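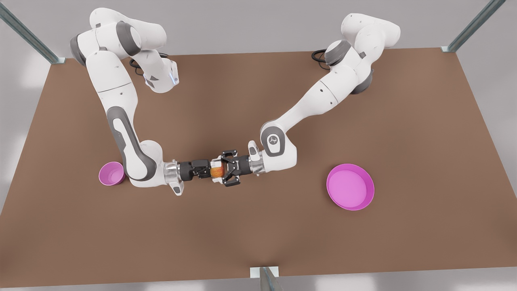 Figure 4.1 Two arms and one apple, in simulation. Price the whole cell, table included.

Chapter 4: What Will It Really Cost?

The first equipment budget I ever wrote had one line in it. It said "robot arm", it had a price beside it, and I was terribly proud of it. My boss at Modise, Kausar Orakzai, handed it back and asked me what the arm was going to stand on. I hadn't a clue! I'd left out the table, the grippers, the cables, the training and the electrician (who charged us for two visits, thank you very much).

So in this chapter we're going to build a proper budget together, line by line, for a small two-armed handling cell. I've called our pretend buyer Toltow. They pack fruit, they've never owned a robot, and they want to know if a pair of arms could pass an apple from one to the other and put it in a bowl. It sounds like a tiny job, but it'll give us plenty to argue about – grippers most of all.

We'll start with the simulation, before anyone rings a supplier. Toltow has set aside £3000 for this stage, and the quote from Imitz comes to £2982, which leaves enough for a round of sandwiches. You might think that's a lot to spend on pictures of fruit. I did too, until I'd paid £800 to send back a set of fingers that were too short for the job.

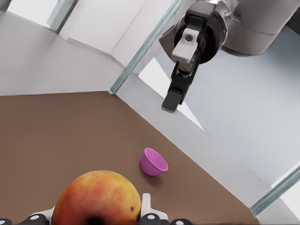
When you plan a trial like this, write down your questions first and keep the list short. Can both arms reach the middle of the table? How wide do the fingers need to open for your biggest apple? What about a bruised one, or a wet one? Some of those a simulation can help with, and some (bruising, mainly) will have to wait for real fruit, so leave money for that as well.

Before you read on, have a go at your own list for Toltow. Put down everything you'd expect to pay for in the first year, with a guess beside each item. Don't look anything up yet. Keep the page somewhere safe, as we'll need it again in Section 4.2, where we go through the Brevard price list and start filling in the gaps.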